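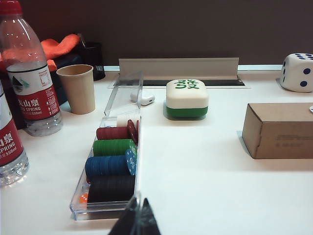
The Tilia gripper kit costs £2,000 before VAT, and I had to argue for it against a second-hand Brenmont unit that would have left money over for spares. My case was that we pick small, awkward, mixed items and the Brenmont is built for boxes. We don't have a fixed set of test parts, so I have been judging the kit on household and games bits laid out on a white table. A clear case of poker chips is the hardest thing there. The stacks lie on their sides in the tray, close together, with the lid standing up at the far end where it can get in the way of the wrist. A paper cup, an earbud case and a big mahjong tile are easier by comparison, and the large foam die is easier still.

**What you get.** The kit is a two-finger electric gripper, a wrist camera with its bracket, a control box, cables and a licence for the Herkden software. The fingers are dark and slightly see-through. They taper to a fairly narrow tip. Spare tips are sold separately, and I would put a set on the first order. The bolts for the arm flange are included but the adaptor plate is not. The quote from Wike, who sell the kit in this country, has the plate as an optional line and it is easy to miss. It is not optional unless your arm already has the right bolt pattern.

**Delivery.** Wike quoted stock delivery and it took 22 days. The order went in during May and the adaptor plate came on its own afterwards, so the gripper sat in its packing until we had something to fix it to. If you have a project start date, get the delivery of each line in writing, including the small ones.

**Setting up.** Mounting is simple. The camera bracket only goes on one way round and the cable clips are decent. Calibration took me most of an afternoon, and the manual is poor on this part. It refers to a menu that has been renamed in the current software, and the page on camera exposure is a single paragraph. Abdul-Rahman Korletey did the second calibration from my notes instead of the manual and was finished before lunch. Allow time for writing notes of your own.

**In use.** Grip on paper, card and foam is good. The force setting goes low enough for an empty paper cup, though you need to save it as a separate profile or it goes back to the default at restart. I lost a few cups that way. Bottles are a matter of where you take hold. The ribbed part near the base gives the fingers something to sit against, and the label area is more likely to slip. Closing speed is fine for bench work. For anything like a production rate I would want to see a demonstration first.

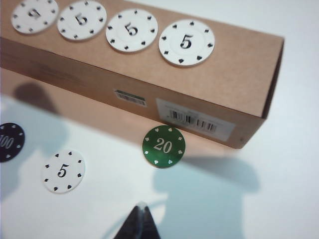 Thin flat items are where the buying decision gets difficult. The Tilia brochure lists them as suitable, and I would read that with care, as it depends on what the item is lying on. Poker chips set in a row along the top of a cardboard box give the fingertips an edge to come in from and a surface with a bit of give. A green 20 lying on the white table, almost against the foot of the same box, is a different job. There is no room on the box side for a finger and nothing soft underneath. We get that pick with patience and a slow approach, and not every time. If flat parts on a hard surface are most of your work, price a suction cup as well, or instead.

The wrist camera needs a plain comment too. It is small and the picture is usable, but anything close to the fingertips or far off the focus distance goes soft. Large print on a part comes through. The small print on a shipping label does not, so if you were hoping to save the cost of a barcode reader by using this camera, keep the reader in your budget. The arm also throws its own shadow across the work. We have since bought a second lamp, which was another line I hadn't planned for.

**Running costs.** Low so far. The fingertips mark before they wear, and marks don't seem to matter to the grip. The software licence is included for two years and then has to be renewed. Herkden would not give me a firm renewal price in writing, only the current one. I have put the current one in next year's plan with an allowance on top.

**Support.** Wike answer the phone and know the product. Herkden's own support is by email, and replies have been correct but slow. A firmware fault that stopped the gripper reporting its position was sorted with a file and two lines of instructions.

**What I would put on the order:**

- Tilia kit
- adaptor plate, checked against your arm
- spare fingertips
- longer control cable (the standard one is short if the box sits under the bench)
- a lamp on each side of the work area
- suction cup, if you handle flat parts

**Would I buy it again?** Yes, for mixed small items at this price, with the plate and tips on the same order. For cartons only, the Brenmont is cheaper and stronger and I would have that. If you are undecided, ask Wike for a bench trial and take your own parts with you, including the worst ones. Their demo parts are all nicely shaped blocks and tell you very little.

Review written 10/11/2025. Kit bought at list price, no discount.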